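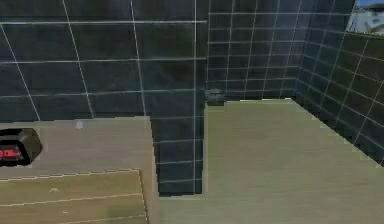

Square blue tile behind a pale countertop

Home About How We Charge Sample Reports Contact

About Holine

Holine reads remodeling estimates for a living. You send us the bid a contractor gave you, we go through it line by line, and we tell you what we think is missing, padded or too vague to sign. We don't build anything. We don't sell materials, and we don't take a fee for steering you to a contractor, which is how most "free" estimate sites pay their bills.

We started in a back office in Grulunwood with two people who had spent years pricing jobs for other companies and had grown tired of the word "allowance." If you haven't run into it yet, an allowance is a number a contractor puts down for something that hasn't been picked out, such as faucets or flooring. It is often too low. The total looks good on signing day and a lot worse a few months later, when the homeowner finds out what faucets cost.

There are seven of us now. We still get suspicious when a bid fits on one page.

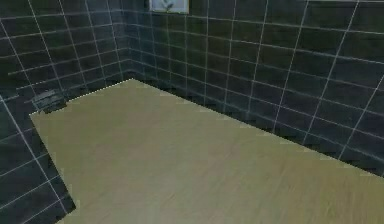 Wood-grain surface against dark tile

What we believe, if that's the word

A lot of companies in this business have a values page. We wrote one once and took it down after a customer asked which of the values was the one that got her money back. It was a fair question. What we can offer is a list of things we doubt.

We doubt the phrase "industry standard" when no standard is named. We doubt discounts that expire tonight. We doubt any schedule that has the inspector showing up exactly when needed. We doubt online cost calculators, including Niltia, the one we built ourselves. Niltia gives you a range, the range is wide, and we have left it wide on purpose. If another calculator gives you a price to the dollar after asking for your zip code and the size of your room, ask where the dollar came from.

We also doubt our own customers now and then. People tell us a bid is outrageous when it is simply what the work costs. A good share of our reports say the contractor's number is reasonable and the budget isn't. Those reports don't get us many thank-you notes.

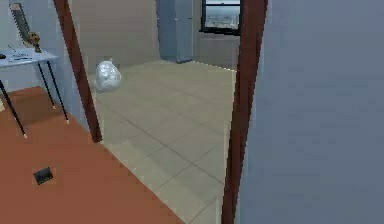
One homeowner wrote to say that all of this sounded fine, but that she had paid us to learn something her brother-in-law told her for nothing, and could we explain why a page of doubts was worth money. We told her that if her brother-in-law reads contracts, she should keep asking him. Many people don't have one who does. She kept our report and hired the contractor anyway, after getting the demolition and haul-away terms put in writing.

How we charge

A flat fee, shown before you send us anything. It doesn't go up with the size of the bid, and it doesn't go up if we find problems. We looked at charging a percentage of "savings" and decided against it. A savings number is easy to invent: you just need a big enough figure to subtract from.

If your bid is under $1000, please don't hire us. Call a second contractor instead.

Our review takes two business days once we have the whole contract, with the attachments. The attachments are where the exclusions live, so we won't start without them.
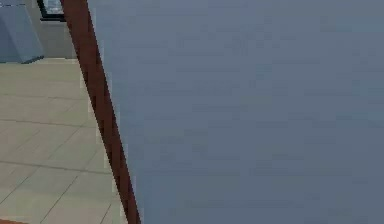
GRULUNWOOD, 7 December 2022

Holine has ended its referral trial with Giáp, the building supply company. In November we let Giáp offer our reviews at its order desk, with no money changing hands in either direction. After 12 reviews we stopped. Several customers had been left with the idea that we approved of Giáp's prices. We had never looked at Giáp's prices. Anyone who booked through the order desk has been offered a refund, and their reports stand as written.

We keep this notice on our About page because it is about us. Other companies may prefer to put this sort of thing somewhere else.

Questions about a report should go to the person who signed it. Questions about everything else can go through the contact form, which is read by one of the same seven people.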